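Equipment > Dual-Arm Systems > Planning and Budget

Musby Two-Arm Countertop Station
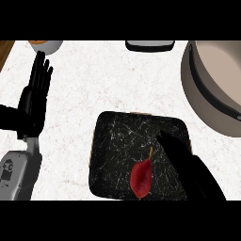

Departments preparing a purchase request for the Musby station should budget for both arms, the hands, and the simulation license as a single line. The license covers kitchen layouts for planning reach and clearance before installation. In the layout shown, the right hand works over a dark serving board while the left is held open above bare marble, and the large beige pot stands beyond the right hand. Buyers should allow similar open counter between work areas.

Delivery takes 12 weeks. Service visits are limited to four per year. Orders for July installation should be sent to Safta Radu, Flellitz Equipment Office.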